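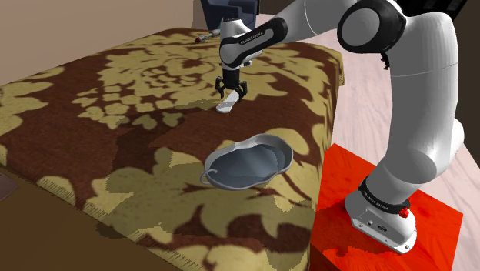 Braço robótico sobre uma cama com colcha adamascada, imagem gerada por computador.

Como sincronizar um guia de fanchant em vídeo

Um guia de fanchant é uma legenda com duas camadas: a letra cantada pelo grupo e as palavras que o público responde. O texto costuma ser divulgado pela agência ou por um fã-clube, quase sempre como imagem parada, e quem vai ao concerto tem de adivinhar em que momento entra cada grito. O procedimento descrito em seguida converte esse texto num ficheiro de legendas sincronizado. Usa-se como exemplo a faixa "Sial", do grupo Vonda, incluída no miniálbum Skellesance, e o editor de legendas Fladar. Noutros editores mudam os nomes dos menus, mas a sequência mantém-se.

Material necessário

- O texto do fanchant em hangul, na versão mais recente. O de "Sial" foi corrigido em agosto, e a versão anterior ainda circula com a ordem dos nomes trocada na introdução.
- Uma gravação de palco com a música completa. O videoclipe não serve como referência, pois tem uma pausa narrativa antes da ponte.
- A faixa de estúdio em formato sem perdas, ou no melhor formato disponível.
- O Fladar com a vista de forma de onda ativada.

Preparar o texto

Copie a letra para um ficheiro de texto simples, em UTF-8, com um verso por linha. Marque as respostas do público com um asterisco no início da linha. Quando a resposta cai no meio de um verso, divida o verso em dois. Os nomes dos membros na introdução ficam um por linha, mesmo que no original apareçam todos seguidos.

Acrescente a romanização só depois de o hangul estar revisto. Escolha um sistema e mantenha-o até ao fim. A romanização revista é a mais fácil de verificar, embora muitos fãs escrevam os nomes artísticos de outra forma - nesse caso, use a grafia oficial para os nomes e o sistema para o resto.

Criar as faixas

1. Abra um projeto novo e importe o áudio de estúdio.
2. Crie 2 faixas de legendas, "letra" e "publico". Evite acentos nos nomes, que a exportação nem sempre preserva.
3. Importe o ficheiro de texto para a faixa "letra".
4. Filtre as linhas com asterisco e mova-as para a faixa "publico".
5. Apague os asteriscos com a função de substituir.

Marcar os tempos

Comece pela letra. Reproduza a faixa e prima a tecla de entrada no início de cada verso. Não corrija nada nesta passagem. Na segunda, ajuste cada marca sobre a forma de onda, alinhando-a com o ataque da primeira sílaba.

Para a faixa do público o critério é outro. Quem lê precisa de tempo para reagir, e a resposta tem de aparecer antes do som. Aplique uma antecipação de 200 ms a todas as linhas da faixa "publico" (menu Tempo, opção Deslocar, valor negativo). A introdução é exceção: os nomes são gritados a intervalos regulares e basta antecipar o primeiro. Em "Sial", a contagem começa depois de 4 compassos instrumentais.

Verifique em seguida as sobreposições dentro da mesma faixa. O Fladar assinala-as a vermelho. Encurte sempre a linha anterior, nunca a seguinte.

Definir o estilo

A letra fica em baixo, a branco, com contorno preto. A resposta do público fica por cima, noutra cor e a negrito. A cor oficial do fandom é a escolha habitual, mas convém testá-la sobre um palco com luz forte: os tons pastel perdem-se. Não use efeitos de karaoke sílaba a sílaba na letra. Na faixa do público são aceitáveis em respostas longas.

Testar com o palco

Substitua o áudio de estúdio pela gravação ao vivo e desloque as duas faixas em conjunto até a primeira marca coincidir. Se o desvio aumentar ao longo da música, o vídeo tem outra cadência de fotogramas. Corrija no menu Tempo, opção Escala, e não linha a linha.

Exportar

Exporte em ASS para conservar cores e posições. O SRT só é útil como cópia de segurança, com as duas faixas em ficheiros separados. Indique no cabeçalho a versão do texto, a fonte do hangul e o autor da romanização. A usada neste exemplo é de Nuala Flanagan.

Categorias: Tutoriais > Legendas e fansubs | Etiquetas: fanchant, Vonda, romanização, ASS

Comentários

mirtilo_sub
Na minha versão o Deslocar só aceita valores em segundos. Pus -0.200 e funcionou.

Telma R.
Dá para fazer isto só com o SRT? O meu leitor no telemóvel ignora o ASS.

mirtilo_sub
@Telma R. Dá, mas perdes as posições. Eu ponho a resposta do público entre parênteses retos na mesma faixa.

hyun_pt
Falta dizer que na ponte o público canta o verso inteiro com o grupo. Deixei a linha nas duas faixas, não sei se é o mais correto.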